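Workshop Safety Walk-Through — Hadden Repair Room
Site: Villanueva building, ground floor
Date: 2021-02-07
Checklist version: 8

Comments go under each item. Please keep writing them in full, they are a joy to read back!

1. Exits and walkways
Both doors open fully from the inside: YES
Walkway to rear door clear: YES
Comment: Huge improvement on August, when the rear door was half hidden by flattened boxes. The new tape on the floor is bright and straight and people really do walk inside it.

2. Fire extinguishers
Mounted and reachable: YES
Gauge in the green: YES on one, NO on the other
Comment: We have two. The one by the sink has dropped just under the green band. Tag number 717, reported to Grarenon for a swap.

3. Electrical, general
Cords free of cuts and kinks: YES
Power strips plugged straight into the wall: NO
Comment: One strip was feeding another under the window bench. Unplugged on the spot. A longer single strip is on the order list.

4. Open equipment
Unplugged before the cover comes off: YES
Power supplies left sealed: YES
Comment: Lovely habits on this one. Everybody I asked could tell me why you never open the supply itself, even after it has been unplugged for a while. 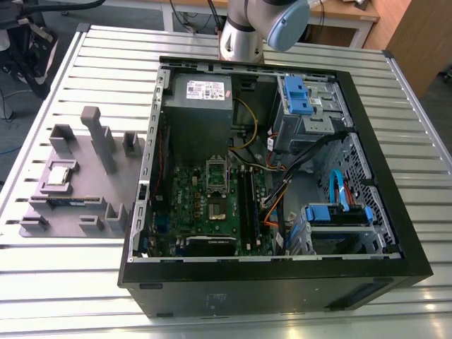 Item 4: desktop tower on its side, side panel off.

5. Hand protection and sharp edges
Cut-resistant gloves in the drawer: YES, all sizes but small
Comment: Bare sheet metal is still our number one source of nicked knuckles. Please add small gloves to the order. Bandages are fully stocked — thank you to whoever did that.

6. Lighting
Bench lights working: YES
Stairwell light working: NO
Comment: The stairwell bulb flickers, then quits. The timer is set to 60 seconds, too short for anyone carrying a box. I would love to see that doubled.

7. Chemicals and wipes
Containers labeled: YES
Lids closed: YES
Comment: The Starkarix cleaning spray finally has its own shelf, with the safety sheet in a plastic sleeve right beside it. So easy to find!

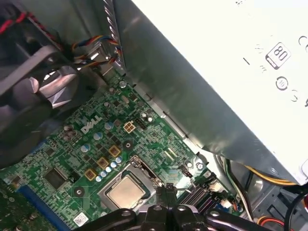

STORAGE AND WASTE

8. Shelving
Heavy items at waist height or lower: MOSTLY
Comment: A box of old chargers has crept back to the top shelf. Bring it down, please.

9. Battery bin
Terminals taped: YES
Bin less than half full: NO
Comment: Nearly at the rim. Pickup requested.

Recheck items 2, 3, 6 and 9 at the next walk-through.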